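Every September I end up explaining our two-arm suturing cell to someone new, so I've finally written the whole routine down. It's the setup and upkeep I do on the practice rig at Tombridge, and it should work for most benchtop surgical setups with a pair of cable-driven instruments and a tissue block. If yours has different arms, the menus will have different names but the fiddly bits are pretty much the same!

You'll want lint-free wipes, a small soft brush, the cable tension gauge, a fresh tissue block, curved needles with black suture, and a good strong coffee. Leave yourself 42 minutes the first time through. I can do it faster now, but I still get caught out by the tension check.

## 1. Look over the instruments before they go on

Do this on the bench, with the arms parked and the drives off. Hold each instrument by the shaft and roll it under a lamp. You're looking for a frayed cable strand at the wrist pulleys, a pin that's started to walk out, or old gunk in the jaw hinge. Brush the wrist out, wipe it down, then work the jaws by turning the discs at the back end. They should open and close smoothly, with no gritty spot partway.

If you see even one broken strand, bin the idea of using it that day. I once talked myself into "just one more session" and spent the afternoon fishing a cable end out of a pulley.

## 2. Mount, home and check tension

Click the instruments into their carriages, power up the drives and run the homing routine from the Skatley controller (ours is the older one with the grey menu). Keep the tissue block out of the way while it homes, because the wrists swing a lot wider than you'd think.

Then do the tension check:

- Straighten both wrists.
- Put the gauge on each drive cable in turn and write the number in the log.
- Compare it with last time. If a cable has dropped by more than 2 gauge divisions, take up the slack and home again.

Don't be tempted to crank them all up to be safe. Too tight and the wrist goes notchy, and you'll chase that for weeks.

## 3. Seat the block and line up the arms

Our blocks sit in a shallow Urow tray with a clamp along each side. Snug is plenty. If you squash the block, the seam bulges and every stitch after that goes in at a funny angle.

Bring the shafts in from opposite sides so the tips meet over the seam, near the middle of your view. Check that you can get both sets of jaws together without the shafts running out of travel, then have a go at a handover. Grip the needle in the left jaws, bring the right jaws in open, and stop just short. This is where you find out whether your left-to-right calibration is any good. If the receiving jaws end up too high or too low, fix the offset now and save yourself a lot of swearing later.
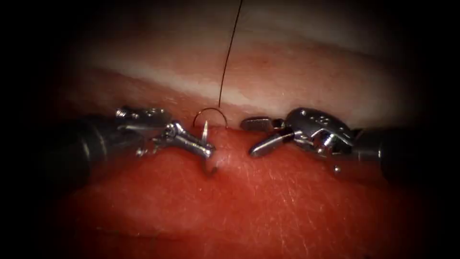
## 4. Tune the grip

Jaw force is the setting I get asked about most. On our controller it goes from zero to 100, and I start low and creep up until the needle stops rolling when I push it against the tissue. Go up in steps of 2, and test both arms separately. They're never quite a match, and a worn pair of jaws needs more squeeze than a fresh pair.

Save the value under the instrument's own name, too. Ours are set up as profiles in the Hwang software, and whoever used the cell last may have left theirs loaded (guilty, many times).

## 5. Run some thread through it

Now put in a proper stitch or two. Dry runs in the air are fine for checking motion, but thread shows up problems you won't see any other way. Let it drape, let it loop, and pass it from one side to the other.

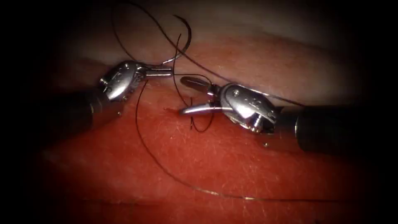 Watch for slack getting drawn into an open wrist joint. If it catches, stop both arms, open the jaws all the way and back the wrist out slowly along the path it came in on. Please don't yank! The suture is cheap and the cables very much aren't. If you've got a small snarl sitting on the block, park one arm, hold the standing end with the other and tease it loose, or just snip it and start a new length.

A few things I listen and look for while it's working:

- a tick from the carriage when the wrist rolls, usually a disc that isn't fully seated
- jaws that lag behind the hand controller, usually slack in the grip cable
- a tip that shivers when it's meant to be holding still, which on our rig has nearly always been a gain set too high

Once you've tied one knot, move along the cut and start the next stitch without re-homing. I like this as a test of the whole cell. If the arms still line up after all that wrist work, the calibration is holding and I'm happy to hand it over.

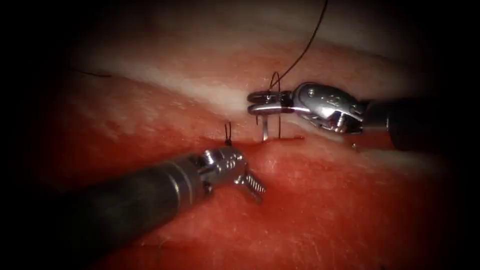

*First knot tied at the left end of the cut, with the next stitch going in to the right of it.*

## 6. Packing up

Needle out first, always, and into the sharps tub before you touch anything else. Trim and pick up any loose tails of thread, including the short ones stuck to the block, as they love finding their way into the pulleys.

Straighten the wrists, park the arms, drives off, instruments out. Brush and wipe them again while you remember, and hang them tip down so nothing pools in the wrist. Last job is the log: tension numbers, grip values, anything that ticked or shivered. If you swapped an instrument, write down which side it was on.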